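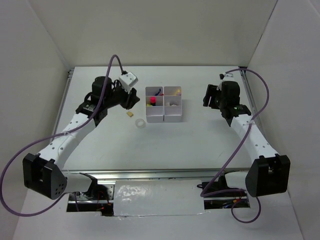
*Fig. 1. Two-arm cell, both grippers near the sorting tray.*

## Notes 6: Who moves first?

Each arm has its own planner, and each planner believes it lives alone. You can guess how that ends.

**Option A: take turns.** One arm holds a lock on the space over the tray and the other waits. Dull, safe, slow. The idea was old in 1998 and it still ships.

**Option B: plan jointly.** Treat both arms as one robot with too many joints. Nice paths, when the planner finds any. Cap it at 1000 samples and have a fallback, which will be Option A.

Things that go wrong in either case:

- The collision model has links but no cables. Pad the links.
- Perception is stale. If a pose is over 80 ms old, ask again.
- Clear plastic. Depth readings go straight through it, and so will your plan.

Read Partington's Hetholm notes before lab. Bring your lock code, including the part that releases the lock.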